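Doors That Open Over the Table
A project report by Benito Alcaraz
Household Design Studio, Adlow College

How the project started

My family's apartment on Saithong Street has a kitchen you can cross in a step and a half, and I have been bumping into open doors in it for as long as I can remember. When our instructor asked us in July to pick an everyday annoyance and study it properly, I didn't have to think for very long (my mother laughed out loud when I told her the topic). I wanted to look at what happens on a work surface when something standing on it has a door, and how people could arrange their things so that the door and the supper can get along.

I called the project Drotus, which was our old cat's name and means nothing at all. The cat also liked to lie exactly where a door needed to go, so it seemed fair.

Two kinds of doors

Most of what I read about doors was about big ones, the kind you walk through, with pages and pages on clearances and hardly a word on anything smaller. I decided to compare two small doors that work in very different ways. One belongs to a toaster oven, which hinges along the bottom and comes down toward you. The other belongs to an electrical enclosure, the kind of metal box you see on the walls of workshops and laundry rooms, which swings to the side like a cupboard. 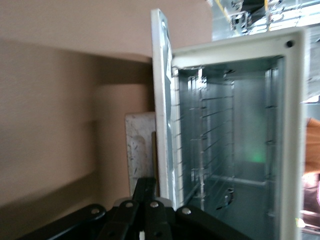
A door that swings sideways asks for room beside the box, and that is easy to forget when you are setting things out while it is shut. I liked the enclosure more than I expected to. With the off-white door out to the left you have a clear view inside, and I spent a good long while admiring the mounting rail with its ladder of slots, which made me wonder why kitchen cupboards so seldom give you that many places to put a shelf. At home we have one shelf that is always too high for the mugs and too low for the cereal. A slotted rail up each side would settle that argument for good, and I have put it down as something to try next semester.

Setting out the table

The second part of the project was about arranging. I asked classmates and relatives where they would put an oven, a plate and a basket if they had to share one table, and I collected 47 answers on little paper plans, some of them with very charming drawings. I had hoped for more agreement than I got! A few people wanted the oven right in the middle so everyone could reach it, and my uncle wrote only "far from the children," which I have counted as a corner.

The arrangement I kept coming back to has the oven at one end and the food toward the middle, with the basket on the far side of the plate.
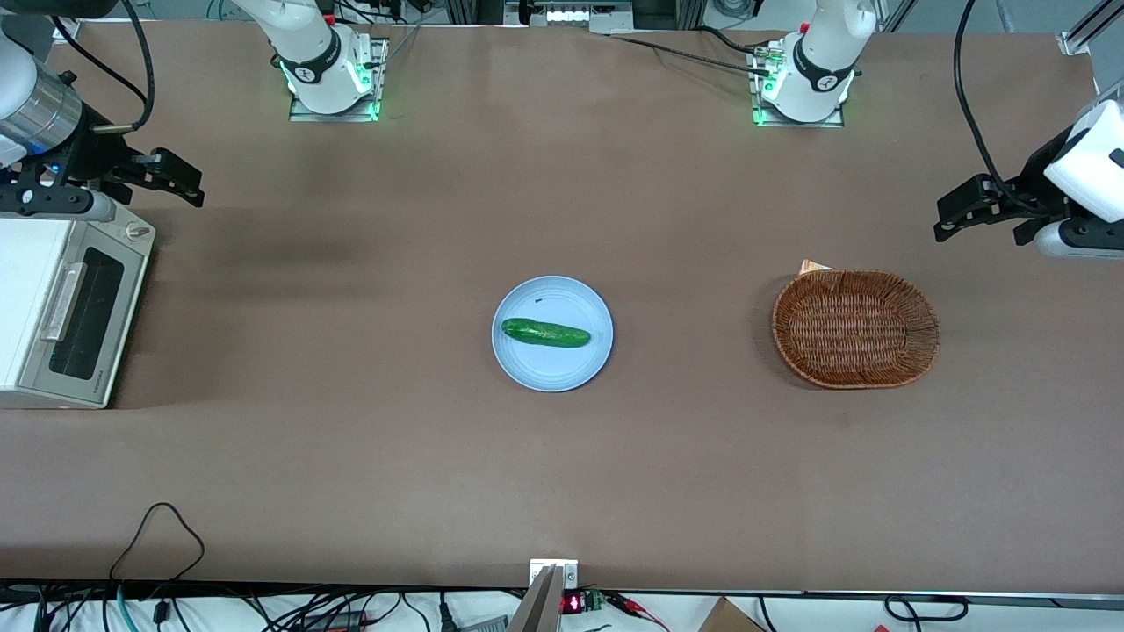

Having one spot for the food makes a bigger difference than I would have guessed from the paper plans. On paper, people scattered things all over, a bit here and a bit there, and then drew arrows to show how they would fetch them. Standing at a real table I found it much calmer to look at the pale blue plate with its cucumber and know that was where the food lived, with the wicker basket to the right of it and the white toaster oven well over on the left. I would still like to do something kinder with the cables along the near edge, which is the side I would want for chopping. My aunt clips hers under the tabletop, and I plan to copy her.

How much room the oven door needs

For the toaster oven I made a paper template the size of the open door and laid it down before placing anything else. I tried 4 positions at home, and in the worst of them the butter dish had to be moved every time anybody wanted toast. My rule of thumb is to leave up to 18 inches in front of the oven, which covers the door and also an elbow.
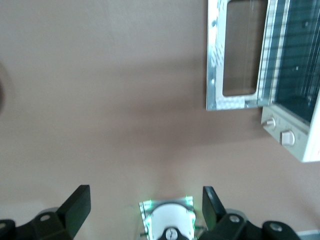 What I would do next

I would like to test the template with people who cook every day, and to make one for sideways doors too, probably a curved one. The student paper, Nerkurier, has offered to print the template on its back page so readers can cut it out, and I still need to check that the larger size fits the sheet.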